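Preloteo releases grasp planner update with fisheye support

Preloteo on Saturday released version 4 of Cendar, its grasp planning software for two-finger grippers, adding direct support for wrist cameras with very wide lenses.

Earlier versions flattened the camera image before looking for a grasp. That step threw away the outer part of the view and added a delay to each planning cycle. Cendar 4 works on the round image as it comes from the simulator or the camera, and corrects only the points it needs when it sets the gripper angle.

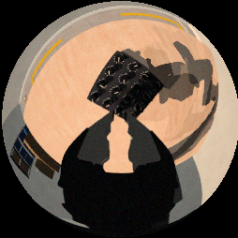 By Keerthana Kotian

A simulated wrist view shows the gripper's fingers at a dark, square object turned at an angle on a wooden tabletop. Objects set this way are harder for the planner because the fingers have to meet the sides near a corner.

The company said it tuned the new planner on 385 simulated tabletop layouts, changing the lighting and the shadows between runs. Fatima Isah, who leads the planning team, said shadows had been the main source of bad grasps.

"The old code would sometimes treat a dark patch next to the object as part of the object," Isah said. "It would then open too wide or close in the wrong spot."

Smits, a parts supplier in Potevitz, is testing the software on two arms at its packing line. Results from that trial are expected in August.

Cendar 4 is a free update for current license holders. Settings files from version 2 must be converted before use.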